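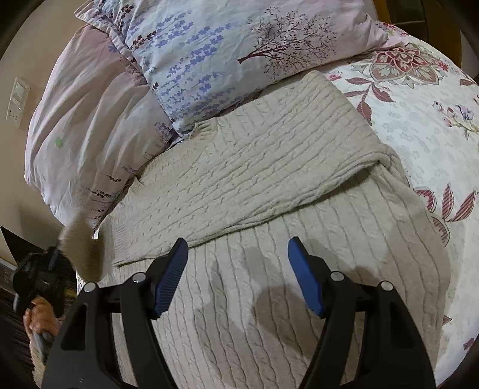 Fig. 6. Cable-knit sweater, folded and laid flat on the bed.

Section 6: Washing and Drying Hand Knits on the Inness

Okay, sweaters. I put this section off the longest when I was writing the guide, mostly because I've felted more of my own knitwear than I'd like to admit, and I wanted to get it right. Everything below is for the Inness washer with the Wool program (the older Brenbridge models have a similar dial, but the numbers are in a different spot, so check the label inside your door first).

Before you start

Read the care tag. If the tag is gone, or if somebody knitted the thing for you and there never was one, treat it as wool and wash it cold. Superwash wool can take a bit more, but I still use the same settings for it and it comes out fine.

Have these ready:
A mesh bag with a zipper, big enough that the sweater isn't jammed in
Wool detergent, liquid, no enzymes
Two bath towels you don't mind getting soaked
A tape measure
A flat drying rack, or a spare bed with a waterproof sheet on it

Washing

1. Lay the sweater flat and measure it across the chest and from shoulder to hem. Write the numbers down somewhere. I use the inside of the kitchen cabinet door, which is now a complete history of my winter wardrobe!

2. Turn it inside out, do up any buttons, and put it in the mesh bag. One sweater per bag.

3. Put the bag in the drum with one of the towels. A lone wet sweater makes the drum lopsided and the Inness will stop and start over trying to even it out.

4. Pour detergent into the left compartment, up to the first line. More soap won't get it cleaner, and you'll be rinsing all evening.

5. Turn the dial to Wool and press Temp until the snowflake lights up.

6. Press Spin until the display shows LO. Don't skip this one — the machine remembers the last spin speed you used, so if you did sheets yesterday it may still be set to high.

7. Press and hold Start for a full second. The door clicks and the timer comes up.

CAUTION: Never use the Quick button with Wool. It shortens the rinse and adds agitation, and agitation is what turns a sweater into a pot holder.

Note: If the display shows error 86, the load is off balance. Open the door once it unlocks, spread things out, add the second towel if you need to, and start again from step 5. You don't need to add more detergent.

Getting the water out

8. Lift the bag out from underneath with both hands. Wet wool is heavy and it stretches if you pull it up by the shoulders.

9. Spread a dry towel out, put the sweater on top, and roll the two up together like a sleeping bag. Press down along the roll (I kneel on mine). Leave it for 10 minutes, then unroll.

10. If the towel is dripping, do it again with another one.

CAUTION: Don't wring. Don't hang it on the shower rail either, not even for a minute while you look for the rack.

Shaping and drying

11. Lay the sweater flat and pat it out to the measurements from step 1. Cables pull in sideways when they get wet, so expect to ease the body out a little. Nudge the ribbing at the hem and cuffs back together with your fingertips.

12. Leave it away from radiators and direct sun. Flip it once the top side feels dry.

13. Give it time. In January, with the windows shut, a thick one takes me more than 6 days, and I've quit being annoyed by it. A small fan on low helps a lot.

Folding and putting away

14. Once it's dry all the way through (check the armpits and under the collar, they're always last), lay it face down, fold the sleeves across the back, and bring the hem up to the shoulders. Turn it over and smooth the front.

15. Store it on a shelf or in a drawer. Hangers leave those little shoulder bumps and I've never gotten one out completely.

Note: If you use Mansilla cedar blocks, tuck them between sweaters and give them a light sanding when the smell fades.

For pilling, fuzz and small snags, go on to Section 7. If your washer has no Wool program at all, the hand-wash directions are in Section 9, and you can come back here at step 8.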